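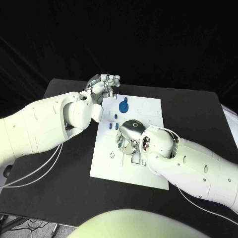

Unit 4: Planning and paying for a two-armed bench cell
Tutor: Brock Cormier
Handout for the practical group, revised Oct 2, 2025

Last time we talked about what a robot can do. Now we get to my favourite part of the whole course, which is working out what it will cost you before you have signed anything. I know budgets sound dull next to fingers and gears. Give it an hour. A good equipment plan is a lovely thing to read, because you can see the whole job in it.

Start with the task

Write down the work in plain words first. Which part is picked up? Where does it go? How tightly does it fit? Does the job need one hand or two? Many plans start with a catalogue page and then go looking for a job to match, and you can tell by page two.

For our exercise the job is placing and handling small parts on a flat task board: pegs, a round knob, blocks, slots and holes. It is small work, and it is harder than it looks. Two arms share the same patch of board, so reach and clearance matter as much as grip.
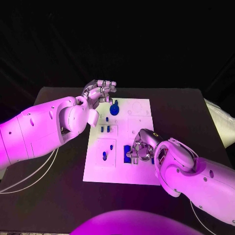

Fig. 4.1. Two arms working over the task board, with a multi-fingered hand on each.

What goes in the budget

Split your sheet into four headings and keep them apart, even when one supplier quotes for everything.

Arms and hands. Ask for the hands as a separate line. With jointed fingers there are far more moving pieces than in a plain two-jaw gripper, and your repair line has to reflect that. Ask what can be swapped on site and what has to be posted back.

Bench and surroundings. Table, backdrop, lighting, cable runs. People forget this heading completely! Put in a sturdy table and leave slack in the cables for the full swing of each arm. If you plan to test under different colours of light, the lamps go here too.

Boards and parts. Cheap, and the part you will use up fastest. Small pegs get lost. In the Drundmont exercise the board set is priced at 177 and we allow for 9 spare sets over the life of the cell. Work out the total yourselves and see how it compares with one finger repair.

People's time. Setting up, training, mending, tidying. If you leave this at zero I will send the sheet back.

The worked case

Drundmont is a small assembly shop with two quotes on the desk. Hurkex offers the full cell with delivery included and a fixed yearly service fee of 2000. Aka has the lower purchase price, charges for each service visit at 347, and leaves the bench to you. Both prices are in the data sheet at the back of your folder.

Look at the service lines before you look at the totals. How many Aka visits could Drundmont have in a year before the Hurkex fee is the better deal? Then ask how many visits a shop with no robot experience is likely to need in its first year, and in its third. Your answer may well change between the two, and I'd be delighted if it did. Write down both.

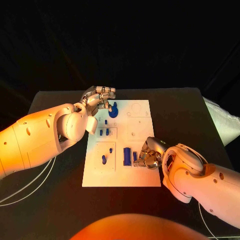
Then there is the question of floor space. A two-armed cell needs room on both sides, and someone has to be able to get in and reset the board without squeezing past an arm. Draw it to scale on squared paper. Mark where the cables leave the table and which way a person walks up to it. Chmielewska's chapter on bench layout (in the reading pack) has some very good sketches for this, and the one with the doorway is worth copying.

Timing

Delivery dates slip. Put the bench work first, as it can be finished while you wait for the arms. Drundmont wants to be running by May, so count backwards from there and give yourselves a proper stretch for trials on the board before any real parts come near it. I would rather see a plan with a slow, well-filled trial period than one that has the cell earning money on its first morning.

Questions to put to any supplier

Can we try our own parts before we order?
Which spares do you keep in stock, and how long for the rest?
Is training in the price, and for how many people?
Who pays carriage on a repair?
Will software updates cost extra after the first year?

For next session

Bring your four-heading sheet, the scale drawing, and one paragraph saying which quote you would take and what would make you change your mind. Pencil is fine. Work in pairs if you like, but hand in a sheet each.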